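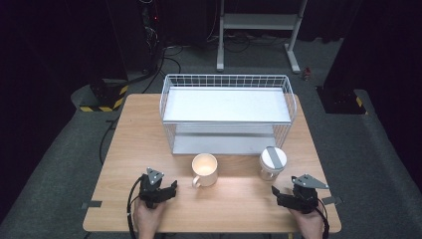
Hester Oldroyd
Project Officer, Cusham Registration Project

Progress report to the Medrano Fund
2nd January

This report covers the second quarter of the grant. The work is to get more people in Cusham on to the electoral register before the town council elections in May, mainly private tenants and people who have moved within the last year.

Doorstep visits
We have finished the first round in North ward and the streets behind the bus depot. Canvassers called at 917 addresses. At 498 of them someone answered and was willing to talk. Most were already registered, though often at a previous address, and we left them the change of address leaflet. The second round starts with the flats on Skanditz Road, where we could not get past the main door in the autumn. The managing agent has now agreed to let us in on weekday evenings.

Drop-in sessions
These have run at the library every fortnight. Attendance was poor until we moved the start time from two o'clock to half past five. The most common question is still about photo ID, and we have reprinted the leaflet with the list of accepted documents on the front.

Reminder letters
Stundulus, the printer, delivered the letters late and with the old council phone number on 100 of them. Those were pulped and replaced at no cost to the grant. All letters have now gone out.

Spending
We have spent 60 per cent of the grant. This is slightly ahead of plan — the printing was paid for in one go — and we expect it to even out by the end of the next quarter. Travel is under budget.

Problems
The council's elections office is short of staff and cannot give us ward figures until the revised register is published. We cannot yet say how many of our contacts went on to register. We would like to move that section of the report to the next quarter, and ask the Fund to confirm that this is acceptable.

Next steps
Skanditz Road visits, from mid-January.
Two sessions at the college, dates to be agreed.
Translated leaflets — Polish and Romanian first — once the wording has been checked by the elections office.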